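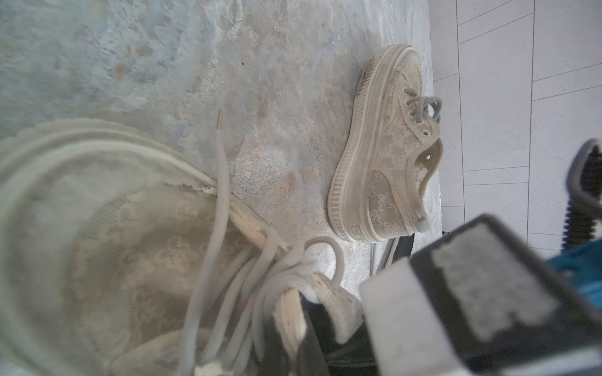
4. Limpeza e conservação de ténis de plataforma com gáspea em tecido

4.1 Âmbito

Esta secção aplica-se a ténis de plataforma com sola de borracha branca e gáspea em tecido claro, rendado ou semitransparente, com atacadores passados em ilhós. Não se aplica a camurça, nobuck, pele envernizada nem a solas de cortiça ou corda. Para esses materiais, ver secção 6.

Os procedimentos pressupõem a utilização do conjunto de limpeza Skeretti: escova de cerdas macias, escova de cerdas médias, pano de microfibra, esponja de melamina, frasco doseador e enchimento de secagem. O detergente Clarnetti é fornecido em separado. Qualquer detergente líquido neutro, sem branqueador e sem amaciador, pode ser usado em sua substituição.

4.2 Preparação da superfície de trabalho

1. Escolher uma superfície plana, estável e à altura da cintura. Se for trabalhar no chão, utilizar um tapete para os joelhos.

2. Verificar o material da superfície. Pedra calcária, mármore e betão sem selante absorvem água suja e podem ficar manchados. Cobrir a zona com um pano de algodão branco ou com a folha protetora do conjunto.

3. Não usar jornal nem panos de cor por baixo do calçado. A tinta passa para o tecido claro quando este está molhado.

4. Trabalhar com luz natural ou com uma lâmpada de luz branca. A luz amarelada dificulta a distinção entre a cor bege do tecido e a sujidade.

5. Pousar o ténis de lado, com a face a limpar voltada para cima. Nesta posição, o painel lateral e a parede da sola ficam acessíveis sem necessidade de dobrar a gáspea.

Nota: o ténis colocado de lado pode rolar quando se aplica pressão na biqueira. Segurar pelo calcanhar com a mão livre.

4.3 Inspeção

O estado da sola serve de referência para escolher a escova. No ténis da figura inicial, a borracha apresenta sujidade acinzentada e marcas de roçadura, sobretudo na zona da biqueira e no rebordo superior, junto à frente. As caneluras verticais finas da parede lateral exigem escovagem no sentido do relevo.

1. Examinar a junção entre a sola e a gáspea em todo o contorno. Se houver descolagem, interromper e consultar a secção 7.2 (Colagem). A água que entra na junção aumenta a zona descolada.

2. Examinar o tecido à procura de fios soltos. Cortar as pontas com tesoura de bicos finos, sem puxar.

3. Examinar os ilhós e os rebites metálicos. Se houver pontos de oxidação, proteger o tecido em redor com fita de papel antes de molhar.

4. Examinar o colarinho acolchoado. Se a espuma estiver à vista, limpar essa zona apenas com pano húmido.

5. Testar o detergente numa área discreta, de preferência na parte interior da língua. Aguardar 30 minutos. Se a cor alterar, não prosseguir.

Cuidado: nos tecidos semitransparentes, a cola aplicada em fábrica entre o tecido e o forro pode amarelecer em contacto com produtos alcalinos. Não usar bicarbonato, sabão em barra nem detergente para máquina de lavar loiça.

4.4 Remoção dos atacadores

1. Desfazer o laço e alargar os atacadores a partir do ilhó superior.

2. Antes de os retirar por completo, anotar o modo de enfiamento (por cima ou por baixo) no primeiro par de ilhós. O enfiamento incorreto deixa as pontas com comprimentos diferentes.

3. Puxar os atacadores pela ponta, um ilhó de cada vez. Em tecido rendado, a tração em bloco pode alargar o orifício à volta do metal.

4. Colocar os atacadores numa taça com água morna e uma dose de detergente. Deixar de molho durante 30 minutos, enxaguar e espremer num pano seco. Não torcer.

5. Retirar as palmilhas, caso sejam amovíveis. Limpá-las em separado, de acordo com a secção 5.1.

Nota: os atacadores cinzentos podem largar cor na primeira lavagem. Não os deixar de molho juntamente com atacadores brancos.

4.5 Limpeza da sola

A sola é sempre limpa antes do tecido. A ordem inversa obriga a repetir a limpeza da gáspea, por causa dos salpicos.

1. Com a escova de cerdas médias seca, remover a terra e a poeira da parede lateral e do rasto. Escovar de cima para baixo, afastando a sujidade do tecido.

2. Aplicar fita de papel na gáspea, ao longo da junção com a sola. Pressionar com a unha para que a água não passe por baixo.

3. Diluir uma dose de detergente Clarnetti em 232 ml de água, até à marca inferior do frasco doseador. Agitar sem formar espuma em excesso.

4. Humedecer a escova média na solução e sacudir uma vez.

5. Escovar as caneluras no sentido vertical, em movimentos curtos. A escovagem ao longo da sola passa por cima dos sulcos e deixa a sujidade no fundo.

6. Passar o pano de microfibra húmido. Repetir os passos 4 a 6 até o pano sair limpo.

7. Nas marcas de roçadura persistentes, usar a esponja de melamina, húmida e bem espremida, com pressão ligeira. Limitar a aplicação a duas passagens por zona.

8. Retirar a fita de papel devagar, num ângulo fechado em relação ao tecido.

Cuidado: a esponja de melamina é abrasiva. Não a utilizar no tecido, na renda nem no metal. Em borracha com acabamento brilhante, deixa uma zona baça permanente.

Cuidado: não usar lixívia para branquear a borracha. O efeito inicial é seguido de amarelecimento, que não é reversível com os produtos deste conjunto.

4.6 Limpeza da gáspea

1. Introduzir um pano branco enrolado no interior do ténis, até à biqueira. O pano dá apoio ao tecido e absorve a água que o atravessa.

2. Com a escova de cerdas macias seca, retirar a poeira do painel lateral. Seguir o desenho do tecido sempre que este tenha relevo.

3. Preparar nova solução, com metade da dose de detergente indicada em 4.5. Não reaproveitar a água usada na sola.

4. Mergulhar apenas a ponta das cerdas e retirar o excesso no rebordo da taça.

5. Limpar por painéis completos, de costura a costura. A limpeza localizada de uma nódoa num tecido claro deixa uma auréola à volta da zona tratada.

6. Escovar com movimentos circulares pequenos e sem pressão. Nas zonas rendadas, substituir a escovagem por toques com o pano húmido.

7. Limpar o contorno dos ilhós e dos rebites com um cotonete. Secar o metal de imediato.

8. Limpar o colarinho com o pano de microfibra, de dentro para fora. A espuma não deve ficar encharcada.

9. Enxaguar com um pano húmido em água limpa, mudando a água sempre que ficar turva. Não colocar o ténis debaixo da torneira.

10. Retirar o pano interior e virar o ténis para o lado oposto. Repetir os passos 1 a 9.

Nota: as nódoas de gordura devem ser tratadas antes do passo 2, com amido de milho seco. Deixar atuar 30 minutos e retirar com a escova macia.

4.7 Secagem

1. Pressionar toda a gáspea com um pano seco, sem esfregar.

2. Colocar o enchimento de secagem Lamrani na biqueira e no calcanhar. Na falta deste, usar papel absorvente branco, substituído de duas em duas horas.

3. Colocar o ténis na vertical, apoiado na sola, sobre uma grelha ou sobre azulejo. Não secar diretamente sobre pedra porosa, que retém humidade sob a plataforma.

4. Manter o par à sombra, num local ventilado, durante mais de 14 horas. No inverno, ou em divisões sem ventilação, prolongar o tempo até o interior da biqueira estar seco ao toque.

5. Não usar secador de cabelo, radiador ou máquina de secar. O calor amolece a cola da plataforma e encolhe o tecido de forma desigual.

Nota: o aparecimento de manchas amareladas durante a secagem indica resíduos de detergente. Repetir o passo 9 de 4.6 em todo o painel e reiniciar a secagem.

4.8 Montagem e proteção

1. Recolocar as palmilhas, verificando a orientação esquerda/direita.

2. Enfiar os atacadores a partir do par de ilhós mais próximo da biqueira, conforme anotado em 4.4. Igualar as pontas antes de chegar ao ilhó superior.

3. Dar um laço largo. Os laços apertados durante o armazenamento vincam a língua e marcam o tecido.

4. Aplicar o impermeabilizante Jokico, se pretendido, a uma distância de um palmo e em duas camadas finas. Aguardar que a primeira camada seque antes de aplicar a segunda.

5. Guardar na vertical, em saco de algodão. Os sacos de plástico fechados favorecem o amarelecimento da borracha branca.

Cuidado: aplicar o impermeabilizante no exterior ou com as janelas abertas. Proteger o pavimento, pois o produto torna os azulejos escorregadios.

4.9 Resolução de problemas

Auréola visível após secagem: limpeza localizada. Humedecer o painel completo e secar de novo.

Sujidade nas caneluras: escovagem no sentido errado. Repetir 4.5, passo 5.

Tecido áspero ao toque: excesso de detergente. Enxaguar com pano húmido até deixar de haver espuma.

Mancha castanha junto ao rebite: oxidação. Não esfregar. Consultar a secção 7.4.

Odor no interior: secagem incompleta. Retirar a palmilha, renovar o enchimento e prolongar a secagem.

Redação técnica: Nesma Benkirane
Revisão: Hala Belkadi

Secção seguinte: 5. Palmilhas e forros interiores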